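Kitchen arm build – frequently asked questions

What is the project?
A simulated kitchen counter and a controller for a single robot arm, written at home and partly on the shared machines at the Gasto workshop. The simulation comes first. The real bench, when it exists, will be built to match it.

Which arm do you use?
The Franka Emika model with the parallel gripper. Any arm with a decent description file will load, but the grasp settings are tuned for this one and will need redoing.

Do I need a fast computer?
No. An older desktop with a modest graphics card runs the physics without trouble. Rendering is the slow part. Turn it off for long runs and save only every hundredth step.

How many trials are in the current set?
193, from 19 starting layouts. Jalen Rosenthal reran the July batch after the friction values changed, so older results should not be mixed with these.

Why do thin objects give so much trouble?
Contact. A knife or an awl touches the finger pads over a very small area, and the solver has little to work with. Three settings matter most: pad friction, time step and closing force. Change one at a time. If an object jitters between the fingers, halve the time step before touching anything else.

Can I add my own objects?
Yes. Put the mesh and a mass value in the Grudon folder and restart. Keep collision shapes simple – a loaf of bread needs only one box. A knife needs at least two, one for the blade and one for the handle.

What does the test counter look like at present?

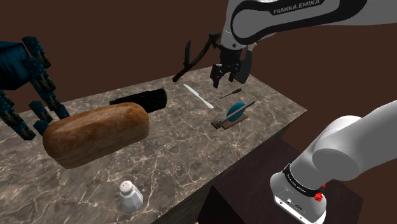 Tobias Castellanos: I would move the sharpener further from the arm. Anything near the edge of the slab costs me trials, as the planner swings wide on the return.

Is that a known fault?
Yes. The planner treats the counter edge as free space. Until it is fixed, set the edge margin to 4 cm in the layout file.

Will there be a parts list for the real bench?
Not yet. The bench height is still undecided.

Comments (3)

Mavis Lindqvist
Halving the time step cured the jitter on my awl. Runs now take twice as long, as expected.

Kam-wah Yen
Does the edge margin apply to the rear of the counter as well?

Yolanda Brannigan
@Kam-wah It applies to all sides. Set the rear to zero separately if there is a wall behind.

Contact: use the form on the Gasto workshop page | © Kitchen arm build | Back to top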